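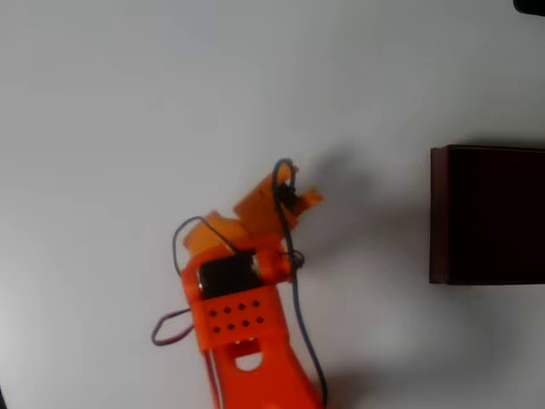 ## Unit 6: Serial drama and the spoiler economy

Handout for the TV writing module. Read before the seminar and bring one week of listings with you.

Our main case is *Premwood*, the evening soap, with some comparison to the hospital serial *Brirkel*. You don't need to have followed either. If you have, try to forget that you like it.

### 1. What a teaser claims

Soap teasers promise "shocking scenes" and say a character's life "will never be the same." Take these as claims and check them. I went through 132 episodes of *Premwood* alongside the advance publicity. In most weeks the promised shock was a conversation in a kitchen. Sometimes it was a good conversation in a kitchen, but the teaser had sold a disaster.

Things to look for:

- Verbs with no object: "reels," "spirals," "faces the music"
- Questions the headline asks and the article doesn't answer
- A secret described as "huge" that viewers learned months ago
- Exits announced as "heartbreaking" before anyone has seen them

### 2. The wrongful accusation plot

A character is blamed, the audience knows better, and the village turns on them. Textbooks tend to call this dramatic irony and leave it there. I think that lets the writers off lightly. In *Premwood* the Tanoli Farm fire story ran for 17 weeks, and for long stretches the only thing keeping the accused in trouble was that a witness kept getting interrupted. Doorbell, phone, baby, doorbell again.

Ask of any such plot: what would end it? If the answer is one sentence spoken by one person in an ordinary room, the writers need a strong reason for the silence. Fear works. Shame works – for a while. A ringing phone works once.

### 3. The big week

Serials still cluster their stunts. *Premwood* does it in November, with a crash, a flood or a wedding, and sometimes a flood at the wedding. The usual defense is that big weeks bring viewers back. Perhaps they do. What the defense skips is the month after, when cast members with broken legs are walking and the bereaved are back behind the bar.

Compare *Brirkel*, where one death was still shaping scenes 30 episodes later. It was slower and a good deal less publicized. I'm not claiming it was better television every week, because some of it was dull. 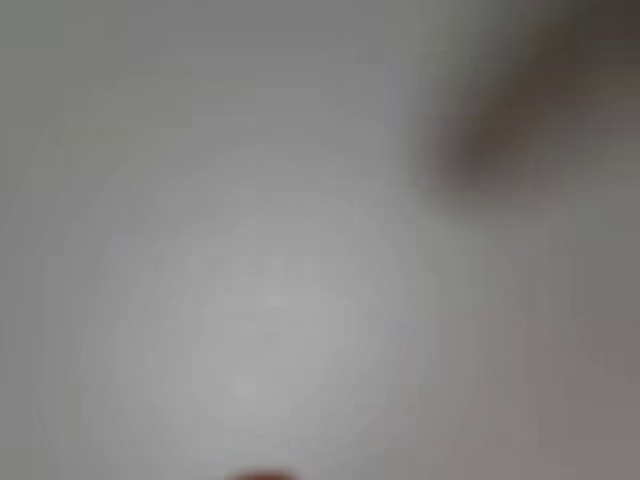

*Unit 6, section 3.*

### 4. "The fans"

Be careful with this phrase. An article headed "Fans furious over Brorkel twist" may rest on four posts, two of which are jokes. (Brorkel is the pub landlord in *Premwood*; the twist was a secret brother.) Before you write "viewers felt" in an essay, say which viewers and where you found them. "Audiences were divided" is true of everything ever broadcast and earns no marks.

### 5. Seminar task

1. Choose one teaser article for a single episode of any soap.
2. Underline each statement about what will happen.
3. Watch the episode and mark each statement as true, stretched or false.
4. Rewrite the teaser in under a hundred words so that it is accurate and somebody might still want to watch.

Step four is the hard one. Past groups have produced either honest sludge or the original article with the adjectives moved. Bring printed copies, and leave room in the margin for notes.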